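I'd been trying to get the owner of Sadance on the phone since spring, and when we finally talked it was seven in the morning her time and she was eating toast. I could hear it. She apologized, I told her to keep eating, and we went from there.

If you haven't come across Sadance, it's a two-woman booking and email service for people who teach out of their own studios. Dance teachers came first (hence the name), then voice coaches, a few massage therapists, and lately a whole crowd of dog trainers she says she never saw coming. She runs it from a converted dentist's office in Kenville, and she built the first version for herself, back when she was teaching adult beginners and losing track of who had paid.

"I had a notebook, and the notebook got left on a bus," she said. "So that was my customer database, riding around town."

What I wanted to talk about was her email list, which is small. I get letters every week from readers who think they can't launch anything until they have thousands of subscribers, and I knew she'd opened Sadance to paying customers with a list of 337. I asked her if that number scared her.

"It didn't, but only because I had no idea what it was supposed to be," she said. "I'd never taken a marketing class. I thought 337 people was a lot of people! If they all came to my house I'd have to call somebody."

She wrote to them on a Saturday, which every guide tells you to avoid. Her customers teach all week and do their paperwork on the weekend, so that's when they open their mail. The first email had no pictures and no button. It said what the thing did, what it cost, and that she'd set it up for you herself over the phone if you replied. By the end of the month 70 of them had signed up, and she had spent most of her evenings talking strangers through their class schedules.

I told her that's a conversion rate people would frame and hang on the wall. She wasn't having it.

"They knew me, though. Half of them had emailed me before to complain about whatever software they were on. I'd answered every one of those. So when I wrote and said okay, I made one, they were already kind of waiting."

We got onto pricing next, and this is where she gets loud. She started at nine dollars a month and kept it there for almost two years, way too long by her own account. She was answering support emails at midnight and making less than she had teaching. Her business partner – who came on in the second year and does all the numbers – finally sat her down with a spreadsheet and a bag of pretzels.

"She showed me that I was paying some of these people to use my product. I mean really paying them, out of my pocket, once you counted my time. I ate the whole bag."

They went to 24 dollars for new customers and gave the old ones six months' notice. She wrote that email eleven times. A handful left, one of them with a pretty nasty note that she can still recite, and everybody else just stayed. A few wrote back to say they'd wondered how she was staying open.

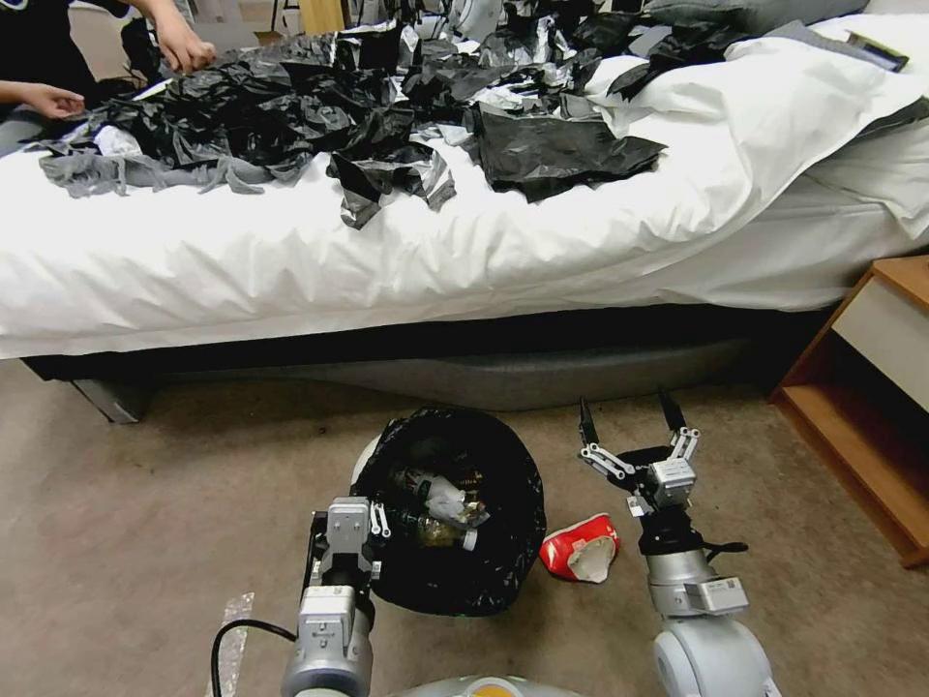
So does she still do the phone setups now that the business has grown? She does the first call for every new studio, and her partner or a part-timer handles whatever comes after. She caps it at 25 minutes and keeps a kitchen timer on the desk.

I pushed on this a little, because I've dropped nearly everything in my own business that needs me on the phone and I was feeling a bit defensive. She told me the calls are where all her copy comes from. She writes down the words people use, and those words end up on the website a week later. The line on her home page, "Know who paid," came straight from a tap teacher who said it three times in one call.

"I'd had this whole paragraph up there about streamlining your client journey," she said, and then made a noise I can't spell.

The strangest chapter is the Finnish one. In her third year a signup came in from Riihimäki, from a folk dance school with 200 students, and she assumed it was spam. It sat in her inbox for four days. When she did write back, the school's manager answered in perfect English with a list of everything that was broken, starting with the fact that Sadance couldn't handle the two dots in the name of the town.

"Every receipt went out with a little question mark in a box. They'd been very polite about it."

Fixing that took a weekend. Fixing the dates, the currency and the tax took most of a winter, and she's not sure it has ever paid for itself. She has a small group of customers up there now, and one of them mails her licorice.

The part of our talk I've thought about most since is the one about Punik. That was her second product, a standalone app for texting class reminders, and she shut it down after five months. She had built it because other software people kept telling her she needed a second thing. None of her customers had asked for it. She spent 1,000 dollars on ads, which she'd never done before, and got mostly gyms that wanted features she didn't want to make.

I asked how she knew it was time to stop. "I was dreading my own inbox," she said. "With Sadance I'd have bad days, but I'd still want to see who wrote."

Reminders are now a checkbox inside Sadance. It took her partner two afternoons.

Before she had to run to her first call, I asked what she'd tell somebody sitting on a tiny list right now and feeling embarrassed about it. She thought for a while, long enough that I checked whether we'd been disconnected.

"Write to them this week," she said. "Ask them what they're using and what they hate about it. Then answer everybody, even the cranky ones." And then her timer went off, and I got about four more seconds out of her.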